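Destomine – README

Hi! I'm Jolien Van Beek, and this is the readme for Destomine, our club's Go-stone placing project. Teun Boersma and I started it as a semester project, then it turned into a club thing, and now it's a folder big enough to need a page explaining what is in it. If you just want to load the data, skip down to the part called Loading it. If you're joining the club and you have to work on this, please read all of it (sorry!).

What we're trying to do

The task is simple to say: pick up one stone, put it on one intersection, let go, get out of the way. Go is a nice game for this – the intersections give you a clear target, so you can look at a stone and say how far off it is without arguing. We're not writing a Go player. Somebody asks this every time we do a demo. The moves come from a text file, and the arm does what the file says.

The rules we set ourselves for the club competition in June:
- The stone counts if its center is closer to the target intersection than to any other one.
- Bumping a stone that's already down loses you the attempt.
- You get 4 tries per target, and you have to say before each one whether it's a real attempt or a test.

What's in the folder

There are 700 episodes. Each episode is one attempt, from the arm leaving its start pose to the arm going back up. We set aside 100 of them as the test set, and Teun chose those before either of us had trained anything, so please don't go shuffling them back in. Another 50 are marked "practice" in the index. Those are from when we were still learning to drive the arm by hand, and they're slow and wobbly. I left them in because one of the newer members got a better grasp model with them than without them, and I still can't tell you why.

Every episode has:
- the wrist camera video
- the fixed camera video
- joint positions and gripper opening
- the target intersection, as column and row
- a label: placed, missed, dropped or stopped

"Stopped" means the person driving hit the stop button. It doesn't always mean something went wrong! Some of us are just nervous.

Loading it

Use load_episodes.py in the tools folder. It gives you one dictionary per episode, with the video frames already lined up with the joint readings. If you get an error about missing frames, you probably copied the folder while it was still syncing. Delete your copy and grab it again.

Columns count from the left and rows from the far side of the board, both starting at zero. Teun wanted to use real Go coordinates with letters, and I wanted numbers, and I was the one writing the loader.

The setup

We use two views: one camera on the wrist looking past the gripper at the board, and one fixed camera that gets the arm and the table together. The board is a thin flat one with a printed grid, and the stone bowl sits straight on the table next to it. We don't tape the board down, so don't hard-code its position. Find the grid in the image first and work from there. The star points help a lot with that. 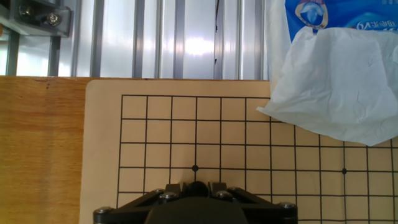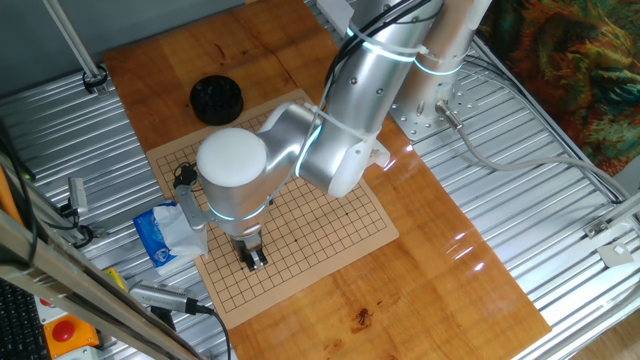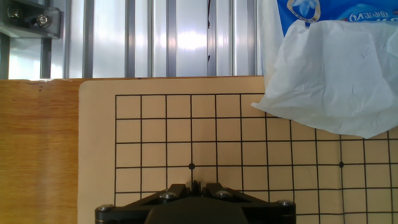

No stones on the board in any of these, and the second one is the fixed view.

Things I'd like to fix

The tissue can cover part of the grid in the wrist view, and my grid finder gets confused when it can't follow a line all the way. It also doesn't love the glare on the metal behind the table. Teun's version (grid_plurell.py – Plurell is what he calls his branch) copes better with both but takes longer to run. Try mine first, then his.

The drop labels need another look too. Teun and I labeled half each and didn't agree beforehand on what to call a stone that lands fine and then slides. I called it missed, he called it dropped. If you have a free afternoon and like watching videos of small round things, come find me.

Using it

Anybody in the club can use this for class or for the competition. If you're from outside the club, send us a message first and put the project name in your report. Bug reports go in the issues list, with the episode number please.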